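About Willel

Willel began with a sore wrist and a kitchen chair. We were a handful of friends doing the bookkeeping for a garden center, mostly on the patio in the warmer months, and we could never find a mouse that felt right in the hand after a long afternoon of invoices. So we started collecting them, then fixing them, and after a while other people in Sandale were dropping theirs off too!

Today we sell and repair computer mice and the mats that go under them, from a small shop at 604 Ejigu Street. We keep 51 models on the shelf, and you are welcome to try every one of them for as long as you like – bring your laptop, bring your coffee, and take your time. Hands are all different, and we would much prefer you spend an hour choosing than go home with something that pinches.

When the weather is kind we move the trying-out to the round slatted table outdoors, where the light is good and the talk tends to wander. A slatted top is a bumpy place for a mouse, so we always put a mat down first (people do laugh at how fussy we are about mats).

Our repair bench is shared with our neighbors at Pistedent, and it is open from 9 in the morning until we run out of screws. Do come by and say hello.
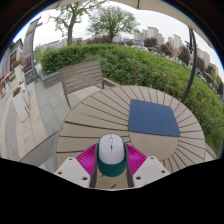
A two-tone mouse and a dark blue mat at the outdoor table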